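The Groltdale Letter
Tuesday, September 22, 2020

THE PANTRY COLUMN
Do you really need a three-month food kit?

By Elínborg Stougaard

Six months into this thing and my mailbox is still full of people who want to sell me a bucket. The latest is from an outfit called Jarnetti, and it promises "complete household readiness" for one adult for ninety days. The price is $436 plus shipping. Four readers forwarded me the same flyer and asked if it was worth the money, so I sat down with the small print and a pot of coffee.

My short answer is no. The long answer takes a bit more room, and a few of you will write in to tell me I'm wrong, as you did about the chest freezers.

Start with the servings. The flyer talks about servings all the way down the page and says almost nothing about calories until the back. A serving of the oatmeal is a small one. So is a serving of the potato soup. Add up a full day the way the kit lays it out and you get a diet I'd expect to lose weight on, and that's with the orange drink mix counted as food. Drink mix is sugar. I have sugar.

Then there's the shelf life, twenty-five years. I would love to know who plans to eat this in 2045. Most of us will move house at least once before then, and I've helped enough people move to know what happens to heavy buckets in the basement. They go to the curb, or they get left for the next owners, who are too polite to ask.

I called the number on the flyer and asked a nice young man how the company had tested the twenty-five years. He said it was "an industry standard figure." I asked whose industry. He offered me free shipping.

Jouko Mustonen on Loltano Road bought a similar kit back in the spring, a different brand, and he let me try two of the pouches at his kitchen table. The chili was fine. It tasted like chili that had been described to someone over the phone. The pasta needed twenty minutes of simmering, and I'd like the people who design these things to think about where the heat is coming from when the power is out. Jouko has a camp stove. I don't, and I'd bet half the street doesn't either. He still thinks he was right to buy it, by the way, and he asked me to say so.

What bothers me most is the way it's sold. The flyer has a family looking out of a window at a dark sky. It has a countdown on the offer. It says 4000 households "in your region" have already ordered, with no word on which region or who did the counting. Anyone who leans that hard on being scared usually doesn't want you doing arithmetic.

I'm not against keeping food in the house. We had the ice storm, we had the week the bridge was shut, and in March we all saw the empty shelves at Kobori Market. A couple of weeks of extra food makes sense to me. But buy it a little at a time, with the regular groceries, and buy what you already eat. Rice, beans, canned tomatoes, tuna, peanut butter, oats. Some noodles. A jar of something sweet. If the kids won't touch lentils on a normal Wednesday, they won't touch them in a blackout.

Put the new cans behind the old ones. Write the month on the lid with a marker. Keep a can opener that works by hand, and keep it in the same place as the cans. I went looking for mine in April and found it in the garage, so I include myself in this.

And water, please. The bucket people barely mention it, though every pouch in the box needs it. A few gallons per person costs next to nothing. If you only do one thing after reading this, do that one and skip the flyer.

A few of you asked about instant noodles in particular, and whether they "count." They count as a cheap hot meal. They're salty, they're light on protein, and they don't keep forever whatever your college roommate told you. The oil in them goes stale, and you can smell it when it has. Look at the date on the pack, crack an egg in when you have eggs, throw in frozen peas. I wouldn't live on them for ninety days. I wouldn't live on the Jarnetti oatmeal either, and the noodles don't come with a countdown.
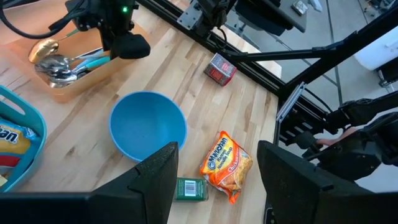
If you did buy one of the kits and you've eaten from it for more than a weekend, write and tell me how it went, with the receipt if you still have it. Next time I'll get to the letters on home canning, including the one about the green beans, which worries me.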